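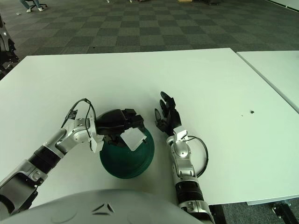 Week 7: Shadows on a Plain Surface

Okay, so this week we're finally drawing round things! I want one bowl on a white table, pencil only, and please don't pick your fanciest dish. Start with the soft shadow underneath (I always do, Amr Ouazzani's handout says otherwise, argue with him) and keep its edge blurry.

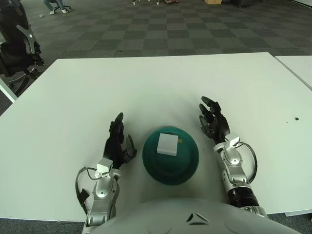

Fig. 2. Teal-green bowl with a small white block, soft shadow on the tabletop.

Then add something small and pale and see how dark the bowl suddenly gets next to it. Squint a lot! My old Flunby sketchbook is full of these and the early ones are awful. Reading is Dursun, p. 454. Bring two drawings to the next class, any size.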